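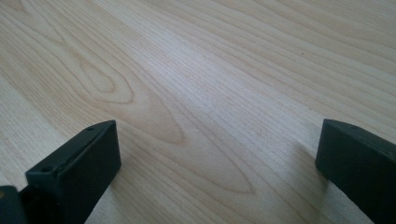
Bench four, gripper open, between jobs.

Quick one tonight, tea's going cold and I've an early start. People keep asking what it's like now at Billumdale so I said I'd write it down once and point everyone at it.

For anyone new, I pack. Small parts, mostly hinges and brackets, bagged and boxed and off to Flimmont who send them on to the shops. Eleven years of it. Same bench most of that time, same radio, different chairs.

The grippers came in August. Before that we had a meeting in the canteen with slides and a plate of biscuits, and the word "support" got used a lot. Support for the picking team. Support for the evening shift. I came out of there thinking well, that's me done by Christmas. Wasn't. It's now March 2023 and I'm still on the rota, so there's that.

What has changed is what I do with my hands. I used to pick, count, bag, seal, box. Now the picking and counting is gone from my side of the bench. The target was 984 bags a shift for the old line. With the new set up it's 2000, split between the machine and whoever's with it. Sounds mad written down. Some nights we get there. Some nights a bag sticks and you stand there watching two fingers close on the same bit of plastic over and over while the number on the screen sits at 298 and your supervisor walks past a bit slower than she needs to.

My wrists are better. I'll say that first because I moaned about them on here for years. No strapping since the winter. Haven't dropped a mug in ages.

Worse things — the talking. We used to face each other, four of us round the one table, and you'd get through a shift on gossip. Now we're spaced out, one to a bench, and everyone's half listening for the beep. You can't follow a story about someone's sister's wedding when you've got to turn round every two minuets. I know more about the error codes than I do about the new starters and I don't like that much.

Also the breaks. On paper they're the same. But if the machine's running nicely you feel daft walking off, and if it isn't you can't. I've started taking mine on the dot, coat on, out the door. Recommend it.

Training was 200 pages in a ring binder from Trenier, who did the install. Nobody on our shift read it all. I read the bit on jams and the bit on stopping it in a hurry, and the rest I got from standing next to someone on days who'd already made the mistakes. That should of been the training really. Pay us to stand next to each other for a week.

Money — everyone wants to know. Went up a bit, new job title, "cell operator", which my kids think is a prison thing. The evening bonus went at the same time so do your own sums.

Would I go back? For the chat, yes. For the wrists, no. There's talk of a second lot of benches for the Văduva order and they've asked who wants to help set them up. I've put my name down. If it's coming anyway I'd like a say in where the chairs go.

Right, dishwasher. More when I've slept.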